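Kostgate opens sample room for its Kuto range of table tops and small felt goods

Kostgate will open a sample room in July where buyers for schools, libraries and small offices can try its Kuto range before placing an order. The room is next to the company's warehouse and will be open from 9 a.m. to 4 p.m. Visits are by appointment.

The Kuto range was launched two years ago as a set of plain work tables in pale finishes. It has since grown to include trays, desk pads, pen rests and felt-covered blocks that can be used as board erasers or as weights for loose paper. The full list now has 121 items. Kostgate sells them through its own catalog and through two resellers, Oltix and Bhattacharjee.

"Our customers kept asking for samples of one color, then another, and then the table finish to go with it," said Annelies Hämmerli, head of sales at Kostgate. "We were mailing out a lot of small boxes. It makes more sense to have it all in one place and let people put things side by side."

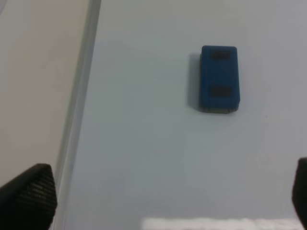 Color is the main thing visitors will be asked to look at. The table tops come in light shades only, and the felt goods are made in stronger ones so that they are easy to find on a desk at the end of the day. A deep blue block with two dark patches on its face stands out clearly on a light gray-white top, even at the size of something that fits in a pocket. The same goods will also be on hand in green, rust and charcoal. Buyers may borrow up to six pieces for 90 days and return them by mail at no charge.

The sample room has two long benches, a wall of shelves and a sink for testing how the finishes clean up. Visitors are welcome to bring their own markers, tape and cleaning products. Floor plans can be left with staff, who will send back a table layout and a price.

Wael Erraji, who runs the warehouse, said stock has been raised ahead of the opening. Kostgate shipped 1,966 felt items last year and expects to ship more than 2,000 this year. Orders placed in the sample room will go out on the same terms as catalog orders, with a minimum of one carton per color for felt goods and no minimum for tables.

Prices for the Kuto range do not change with the opening. Existing accounts at Oltix and Bhattacharjee can be used for goods chosen in the room, and the reseller's discount will be applied when the order is entered.

Appointments can be made by phone or through the contact form in the Kostgate catalog. Parking is at the rear of the building, by the loading door.

About Kostgate
Kostgate makes and sells tables and desk goods for schools, libraries and offices.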